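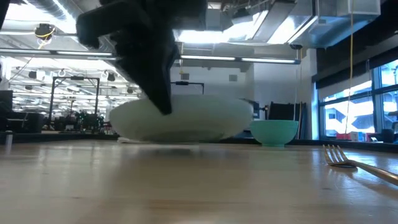
White bowl, bench top.

Notebook, January, glaze trials for the Savo tableware line

Opened the Gerkum kiln at 7:40 am. Top cone went to 2,281 F by the controller, witness cones say a bit hotter on the bottom shelf. Again. Need to move the thermocouple or stop trusting it.

Rastura clear over the white body: crawled on the foot ring, fine elsewhere. Too thick I think, dipped for a slow count. Batch was mixed in December and never re-sieved. Next time thin to 141 on the cup weight and sieve twice before anyone dips.

Pinholes on the tall mugs, mostly near handles. Wiped those with a damp sponge before glazing, the small plates I didn't wipe, no pinholes there. Might be dust, might be bisque fired too fast. Change one thing at a time!!

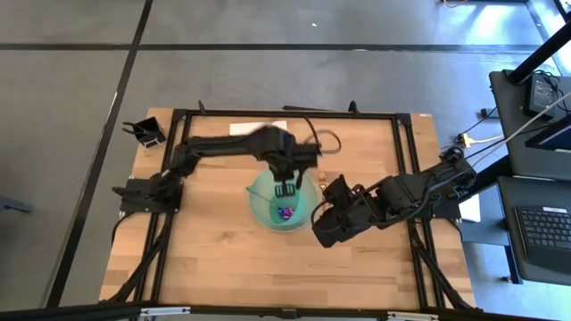
Wynne green is the tricky one. Supplier swapped the feldspar and the new lot runs. 53 tiles in this firing, some 2 thirds of them usable, the rest stuck to the wash or went brown at the lip. Line blend with extra clay helped, but past the fourth step the surface goes dry and scratches with a knife. Third step looks best, soft and no glare. Keep that one, label is on the back in pencil (pencil burned off on the others, use oxide next time, I keep writing this down and forgeting).

Cooling: held an hour on the way down. More matte than last month, color a little grayer. Don't know yet if it's the hold or the new lot. Run the old lot with the same hold, still have half a bucket.

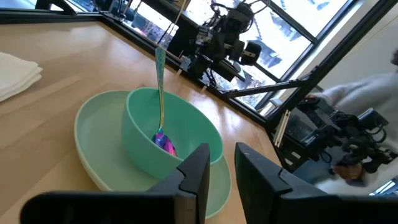

Mint green bowl on its plate, with spoon.

To do
- grind shelves, new wash on the bottom two
- order cones, nearly out
- lemon test on third step tiles, overnight, cover half
- redo Rastura thin, same mugs, sponge half of them
- ask Savo if a dry foot is ok or they want it waxed higher
- kiln lid hinge is lose, tighten before next load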